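Cable day on the folding cell

Quick one, it's late and I still have to put the tools away.

So the Pikunside cell has been dropping its right arm again. Mid fold, no warning, joint fault, arm goes stiff. Restart, fine for a while, then again. I logged 24 of them in February before I got annoyed enough to do something.

First guess was the gripper driver. Wrong. Swapped it with the spare, same fault. Second guess, the bolts on the base. Two were a bit loose so I torqued them all and felt clever until the next morning. Same fault.

Cable. Of course it was the cable. The old run was tied way too tight at the wrist, so every time the arm reached for the back of the table it pulled on the plug. Pins looked okay by eye. Wiggle it with a meter on and the reading jumps all over.

New routing, same on both arms now: big loose arch over the gripper, along the forearm, around the outside of the elbow, then slack again down by the base. Looks messy. I don't care.
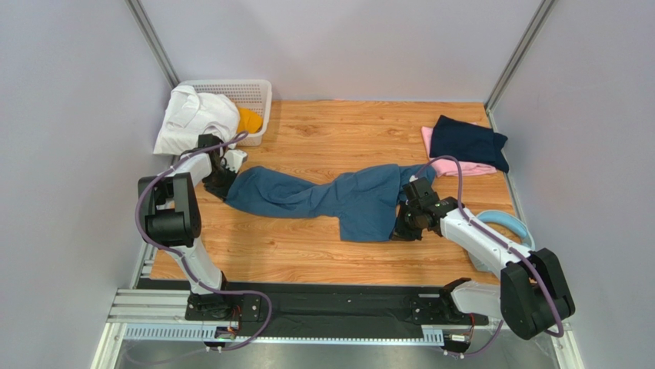

Both grippers on the blue one, purple cables with plenty of slack.

Things I changed while I was in there, mostly so I remeber:

Strain relief at the wrist plug. Was a zip tie, now a proper clamp from Cerar. Leave a finger of play under it.

Slotted duct along the front. Pulled everything out, relabeled, put it back. The small boards under the bases still hang lower than I'd like, need a bracket.

Zeroed both arms again after. Dont skip this. I skipped it once and the left gripper closed on the basket rim for an hour.

Then a soak run, same pile of laundry over and over with me watching and drinking bad coffee. 271 cycles, zero joint faults on the right. One stop on the left but that was me, leaned on the e-stop.

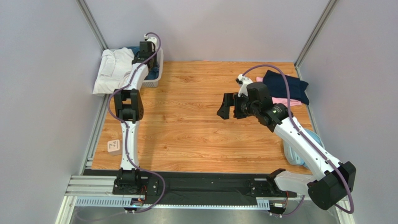

Iltia wrote back when I posted the routing on the list: loops that big are fine until one catches a sleeve, so put a light clip halfway down the forearm and check it every 100 cycles. Also said to bin the old cable today, before it finds its way back into the spares drawer.

Fair. It was already in the drawer. Cut the plug off and tossed it.

Clips are on order, up to 10 days. Until then I'm checking by hand at the start of each run. Next job is the bracket for those boards, then the Châu controller, whose fan is making a noise I dont like.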